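August
By Gleice Macedo
4 min read

Stop buying in bulk. There, said it. I know how this goes down, I have had the argument at three dinners now and lost it twice, mostly to people with bigger kitchens than mine.

The case for is simple enough. Cheaper per kilo. Fewer trips. Fifteen tins of tomatoes under the stairs and a warm feeling every time you walk past them. My mother did it, her mother did it, and both of them had good reasons — shops that shut early, wages that came once a month, a bus that came when it liked.

I have a shop at the end of the road. Open till ten. And still last winter I drove out to Borkis, the big warehouse place past the ring road, and came home with 20 kilos of rice for a household of two. Why? It was on a pallet. Things on pallets look like sense.

We ate rice. Then we ate less rice, on principle. By spring there were weevils and I was picking through it at the sink at eleven at night, swearing, and the whole lot went in the bin. So what did I save. Petrol, an evening, a cupboard shelf I couldn't use for five months. None of that is on the reciept.

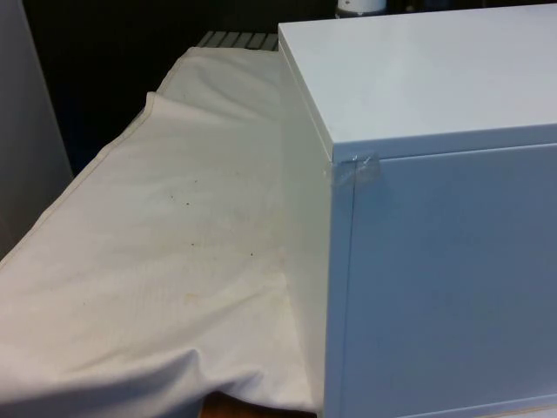

Freezers are worse, because a freezer lets you pretend. Nothing goes off in there so nothing gets decided. Everaldo Meireles, who lives below us, spent 300 on a second one for his hallway, and he was so pleased with it. Then he filled it. Half a lamb, bread, bread, soup with no label. He now has to turn sideways to get to his own bathroom. When I asked what was at the bottom he said he'd rather not know.

He disagrees with all this by the way. Says I'm a snob with a shop at the end of the road. Fair point and I'll come back to it.

What bothers me is how the saving gets sold as a virtue. The careful person stocks up. The feckless one buys a single onion. But the single onion gets eaten! My neighbours at Vasconcelos, the greengrocer, will sell you two carrots and half a cabbage and nobody looks at you funny, and I throw away nearly nothing from there. Dearer by the kilo, yes. Cheaper by the dinner.

Now Everaldo's point. If you live far out, if you've got four kids, if you don't know what next month's hours look like, then buy the sack. Of course. I'm not talking to you. I'm talking to people like me, who have enough and are buying more of it out of nerves.

Loo roll I'll allow. It keeps and you will definately use it.

Rice, one kilo at a time from now on. I've got a jar for it and when the jar is low I go out.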